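Cistent 常见问题

目录
基础
安装与环境
标定与标记
定位与轨迹
时间对齐
规划与控制
报错速查
参与开发

这一页由 Plarnstead 的开发小组维护，问题都来自邮件列表和 issue 区。有些答案很长，那是因为我们自己也在这些地方卡过好几天，忍不住多写两句！如果您只想先跑起来，看“安装与环境”和“标定与标记”两节就够了。

基础

Cistent 到底做什么？
它把手持夹爪录下来的视频变成机械臂能执行的轨迹。输入是一段鱼眼视频加上同步的惯性数据，输出是末端位姿、夹爪开合宽度和每一帧的有效性标志。中间的事情（去畸变、定位、标记检测、时间对齐、可达性检查）都由它的几个模块来做，每个模块也能单独拿出来用。

Prothero 和 Titilier 又是什么？
Prothero 是定位模块，负责算出相机在每一帧的位姿。Titilier 管时间，它把视频、惯性和机械臂反馈三路数据对到同一条时间轴上。两个名字都是早期随手起的，后来写进了太多配置文件，改不动了。Cistent 是总称，也是命令行工具的名字。

我没有机械臂，能玩吗？
能！前半条流水线和机械臂没有任何关系。只要有一段带惯性数据的录像，您就能看到自己的手在空间里画出来的轨迹，第一次看到的时候非常过瘾。回放部分可以接仿真，仓库的 sim 目录里有一个最小的运动学模型，没有动力学，用来检查轨迹够不够得着已经足够。

和直接遥操作采集相比，有什么好处？
手比遥操作装置快，也更自然，尤其是需要手腕翻转的动作。代价是您手里没有关节角真值，所有误差都得靠软件兜住，这也正是我们觉得好玩的地方。两种数据可以混着训练，Cistent 的导出格式给每条轨迹留了来源字段，遥操作的数据只要补上末端位姿就能并进来。

支持双手吗？
支持。左右手各算一条轨迹，再统一到同一张地图里。双手之间的相对位姿对误差很敏感，请务必让两只夹爪先在同一个地方各自扫一遍环境，再开始干活。只有一只手成功定位的片段会被标成 partial，默认不导出。

安装与环境

需要显卡吗？
标记检测和定位都跑在 CPU 上，有多少核就能吃多少核。显卡只在画面掩膜那一步有用，没有也行，配置里写 mask_backend: static 就会退回到固定掩膜。固定掩膜的效果在大多数数据上并不差，我们内部很多批次就是这么跑的。

支持哪些系统？
主力环境是 Linux，持续集成也只测 Linux。有用户在 macOS 上跑通了离线部分，补丁已经合进来了。Windows 请走容器，直接编译的路我们没有走过，也欢迎勇士来信！

端口被占了怎么办？
可视化服务默认用 2666，控制端的状态订阅默认用 2476。两个都能在 config/net.yaml 里改。改完请把两边一起重启，只重启可视化的话，控制端还会往老端口发，页面上看起来就像机械臂停住了一样。这一点很容易误判，请先看页面左下角的时间戳有没有在走。

一台机器上能同时跑几条流水线吗？
可以，每条流水线给一个独立的 workspace 目录。不要让两条流水线共用一个地图缓存，Prothero 写缓存时会加锁，第二条会一直等，而且等的时候不打印任何东西（这个我们承认设计得不好，下一个版本会加提示）。

标定与标记

相机一定要自己标定吗？
强烈建议。同型号镜头之间的差别比想象中大，尤其在画面边缘。仓库里带了几份内参可以让您先把流程走通，但不要用它们产出训练数据。标定命令是 cistent calib intrinsics，输入一段绕着标定板移动的视频即可。请让标定板走到画面的四个角，很多人只在中间晃，重投影误差很漂亮，边缘却差得离谱。

夹爪宽度是怎么算出来的？
靠手指上的方形标记。检测到标记之后，先用去畸变模型还原角点，再算两侧标记在夹爪坐标系里的距离，最后减去一个零位偏移。零位偏移来自一小段开合标定：完全合上，停一下，完全张开，再停一下。命令是 cistent calib gripper，它会画出一条开合曲线，正常的曲线两头是平的，中间光滑。如果平的那一段有锯齿，多半是角点在抖，请看后面关于曝光的那一条。

标记编号可以随便选吗？
同一个字典里可以随便选，但请避开 19。这个编号在代码里保留给场地原点，早期写死了，后来的老数据都依赖它，我们就一直留着。要是您已经把 19 贴在夹爪上，又不想重新打印，可以在 tags.yaml 里把 world_origin_id 改成别的值，改完旧的地图缓存要清掉。

只看得见一侧标记怎么办？
这种情况太常见了！转腕、遮挡、画面边缘发虚都会让一侧丢失。Cistent 默认利用左右手指对称运动的假设，用看得见的一侧推另一侧，并把该帧的 width_source 记成 mirrored。如果您的夹爪两根手指不是联动的，请务必关掉这个选项，否则宽度会错得很有说服力，曲线光滑、数值合理，就是不对。

两侧都看不见呢？
短缺口用样条插值，长缺口直接断开。阈值由 max_gap 控制。我们不建议把它调大来“救”数据，插值跨过一次抓取动作时，夹爪的闭合时刻会被抹平，学出来的策略会在物体旁边犹豫不决地半张着手指。

曝光应该怎么设？
短曝光优先。标记角点对运动模糊非常敏感，宁可画面暗一点、噪点多一点。室内灯光如果有频闪，曝光时间取电源半周期的整数倍会稳定许多；做不到的话，至少把自动曝光锁住，免得镜头从窗边转到室内时亮度来回跳。

定位与轨迹

Prothero 为什么需要先扫一遍环境？
它要先建一张地图，后面的每条示范都在这张地图里重定位。扫描时请走慢一点，平移多一点，原地转圈少一点。纯旋转对三角化没有帮助，这是单目定位的老问题，惯性数据能补尺度，补不了视差。走到头之后请原路绕回起点，让它有机会做一次回环，地图会一下子服帖许多，看着漂移被拉回来真的很爽！

大房间和小桌面，哪个更容易？
各有各的麻烦。小桌面视差大，尺度准，可是手一挡，半个画面的特征就没了。大房间远处特征多，旋转估得很稳，但远处的点对平移几乎没有约束，近处又常常是一面光秃秃的墙。我们的经验是两样都要：远景锁住朝向，近处摆些有纹理的东西约束平移。
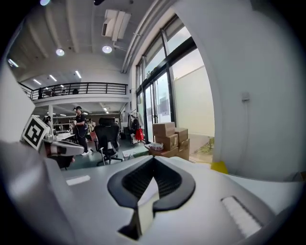

扫描路线也值得花点心思。先在工作区附近做几次左右和上下的平移，让近处的点先收敛，再往远处走。反过来做的话，初始化时用的全是远点，尺度会飘一阵子才稳下来，而早期的关键帧又会一直留在地图里，后面再怎么优化都带着那点毛病。

环境里有人走动会不会毁掉地图？
偶尔有人经过没有关系，外点剔除足够应付。真正麻烦的是长时间站着、后来又离开的人，他们身上的特征会被当成静态点建进地图，等重定位时那些点已经不在了。建图时可以打开 dynamic_filter，它会检查每个点在不同时间段的一致性，代价是建图慢一些。推车、转椅这类会挪位置的家具也归它管。

玻璃和反光地面呢？
玻璃有两重麻烦：反射里的“虚像”会产生几何上完全自洽的假点，透过玻璃看到的室外亮度又随天气变化。Prothero 有一个检查，会把落在已知平面背后、且只在少数视角稳定出现的点降权。它对大面积玻璃有效，对不锈钢台面帮助有限。我们还在琢磨更好的办法，有想法请一定来聊！

为什么夹爪自己的零件没有被当成特征？
因为有掩膜。夹爪相对相机是固定的或者只做开合，如果不挡掉，它会是画面里“最稳定”的一片特征，定位器就会得出相机没有动的结论。换了手指、换了支架以后，请重新生成掩膜：cistent mask build。忘记这一步是邮件列表上出现最多的求助，症状是轨迹在原点附近缩成一团。

手指也要挡吗？那不就看不见标记了？
两套掩膜是分开的。定位用的掩膜挡住整个夹爪，包括手指的活动范围；标记检测用的是原图，没有任何遮挡。训练时喂给策略的图像又是另一回事，手指应该留着，策略需要看到它。

轨迹有一段突然跳了一下，能修吗？
先看 relocalize.log 里那一刻有没有重定位事件。有的话，多半是跟丢后又找回来，跳变前那一段是靠惯性硬撑的，建议整段丢弃。没有重定位事件却跳了，请检查视频有没有丢帧，命令是 cistent doctor frames。丢帧会让惯性积分的区间错位，后端只好一口气把误差吐出来。

怎样判断一条轨迹好不好？
我们看三件事：内点数量随时间的曲线、重投影误差的分布，以及回到同一个位置时的闭合误差。最后一项最直观，做法是示范开始和结束时都把夹爪放进同一个定位座，两次位姿一比就知道。只看重投影误差容易被骗，一段几乎没有运动的录像，误差总是很好看。

时间对齐

Titilier 解决的是什么问题？
视频时间戳、惯性时间戳和机械臂反馈时间戳来自三个时钟，偏移不一样，漂移也不一样。差一两帧肉眼看不出来，可是策略在快速动作里会学到错误的因果：手指先闭合，画面里物体后靠近。Titilier 先用角速度互相关求一个粗偏移，再在优化里把偏移和漂移当成未知数一起解。

需要拍手或者闪灯做同步吗？
不需要，但开头甩几下手腕很有帮助。互相关需要有变化的信号，一段从头到尾都很平稳的录像，相关曲线会有一个又宽又平的峰，找不准顶点。甩的时候三个轴都带上一点，别只绕一个轴转。

相机延迟也要测吗？
采集阶段不用管，回放阶段必须管。机械臂看到画面、推理、下发指令、执行到位，每一步都有延迟。cistent latency 会让末端走一段正弦，同时记录指令和反馈，再拟合出执行延迟；相机一侧则通过拍摄屏幕上的滚动编码来测。两个结果都会写进 latency.yaml，控制器启动时自动读取。

卷帘快门怎么处理？
配置里填每行读出时间即可，Titilier 会按行号给角点补时间。快速转腕时这一项的影响比很多人以为的大，不填也能跑，只是标记位姿会随转动方向左右偏一点。

规划与控制

控制频率是多少？
默认的插补器按 50 Hz 输出位姿目标，再由机械臂自己的控制器往下细分。策略推理比这慢得多没有关系，插补器会把一串未来动作当成航点，时间已经过去的航点直接扔掉，剩下的重新规划一段平滑曲线接上去。

为什么要扔掉过去的航点？补执行不行吗？
补执行会让机械臂永远落后于画面，越补越慢，最后开始振荡。扔掉以后最多损失一小截动作，下一次推理马上会纠正。我们刚把这个逻辑换上去的那天，同一个策略突然变得利落了，改动只有十几行代码，真让人高兴！

手能做到的动作，机械臂做不到怎么办？
导出前跑一遍 cistent reach。它用您机械臂的运动学模型逐帧求逆解，检查关节限位、速度和自碰撞，通不过的片段会列出原因。有时候只要把基座平移一点，通过率就上去一大截，所以它还带一个 --search-base 选项，会在给定范围里找更合适的基座位置。

导出的动作是绝对位姿还是相对位姿？
两种都有，推荐相对位姿：每个未来目标都表示在当前末端坐标系里。这样训练数据不依赖采集时的世界坐标，换一张桌子、换一个房间也能用。绝对位姿适合固定工位，也方便调试，画出来一眼就能看懂。

安全限制在哪里设？
在 limits.yaml。里面有工作空间边界、最大线速度、最大角速度和夹爪力上限。控制器会在下发前做最后一次裁剪，被裁剪的指令会写日志。请注意，软件限制代替不了急停按钮，第一次跑新策略时请把手放在急停上。

双臂会互相撞吗？
控制器里有一个简化的胶囊体模型做最小距离检查，低于阈值时两臂一起减速到停。模型里没有手上拿着的东西，抓长条物体时请把阈值放大。

报错速查

mask mismatch
掩膜分辨率和视频不一致。通常是换了录制模式，重新生成掩膜即可。

no gravity direction
开头那段没有足够的加速度变化，惯性初始化没有成功。请在开始时做几次平移，别把夹爪摆在桌上就按录制。

tag dictionary is empty
tags.yaml 路径写错，或者文件缩进有问题。YAML 的缩进真的很磨人，我们也常常错在这里。

map scale changed
两次扫描的尺度差得太多，Prothero 拒绝合并。先检查两次用的内参是不是同一份。

late waypoint
策略给出的全部航点都已经过期。推理太慢，或者 latency.yaml 来自另一台机器。

subscriber stalled
状态订阅断了。看一眼防火墙，再看一眼端口是不是只改了一边。

参与开发

怎样提一个容易被解决的 issue？
附上 cistent doctor 的完整输出，再附一小段能复现的录像。录像不方便公开的话，可以只给特征轨迹文件，里面没有图像内容，我们照样能复现大部分定位问题。只写“定位不准”的 issue 我们也会回，只是第一句一定是请您补日志。

目前最想要哪方面的贡献？
玻璃环境下的定位、更快的掩膜生成，还有文档里的示意图。新夹爪的适配也非常欢迎，需要提供一份尺寸配置、一份掩膜和一段开合标定录像。手指不对称的夹爪我们手上很少，格外想要！

可以把模块接进自己的系统吗？
可以。Titilier 没有外部依赖，已经有人把它单独拿去做别的传感器对齐。Prothero 的接口还在变，接之前请看变更记录，至少把版本号锁住。

下一个版本有什么？
地图缓存等待时的提示、标记检测的多线程重写，以及一个可以拖动时间轴的轨迹查看器。查看器的原型已经在 viewer 分支上，拖到某一帧就能同时看到位姿、宽度和内点分布，欢迎先拉下来试，发现哪里别扭就直接在分支下面留言。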